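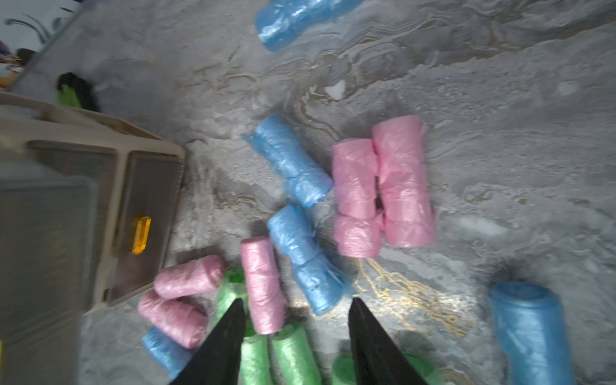
Bag Rolls on the Marble Floor

Gallery notes by Gwawr Watkins

Pink, blue and green plastic bag rolls, spread out on gray marble-patterned flooring before sorting. The gold veins in the pattern show up best near the pink rolls. The blue one at the very top has a crinkled, see-through look along its length, and another has a loose flap at the end.

We go through a lot of small bags in the shop, and every April the supply shelf gets emptied and put back in order. The rolls are the slowest part. They come out of their boxes over the year, get dropped in whichever bin is closest, and end up mixed.

How we sort them

Color comes first. Pink goes to the front counter, blue to the packing bench and green to the back room for food scraps. Jonas Grabner set it up that way when we moved in and it has stayed the same.

Next is size. Wide rolls stand on end on the lower shelf. Narrow ones lie flat in a tray, with the loose ends tucked under so they don't unwind when the tray is pulled out.

Rolls that are nearly finished go in a separate box by the door and get used up first. Please don't start a new one while there is anything in that box. A roll with fewer than 10 bags left counts as nearly finished.

Storage

Keep the rolls out of direct sun. Last summer a tray sat in the window for about 17 days and the bags on the outside tore when we pulled them.

The labels for the trays are in the drawer marked Alum. Shinji Oda has the spare key. If a color is running low, write it on the sheet inside the cupboard door before you leave, and Thiện Quan will add it to the next order.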